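**Speaker notes, Shirley Marchand. Grading bicolored apples at intake, Isley office**

Welcome the group and allow 3 minutes for the skin color standard. Red blush and yellow ground color are recorded separately. Ask staff to note the streaks and small dark specks where the two meet. 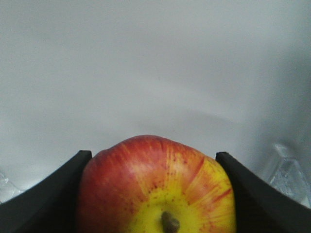
## Stem end

Remind staff that the stem is checked on every apple in the 40-piece sample. Pause for questions before moving on.
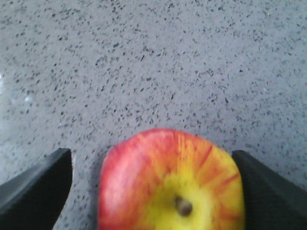
*Red and yellow apple on a speckled gray countertop, stem in view.*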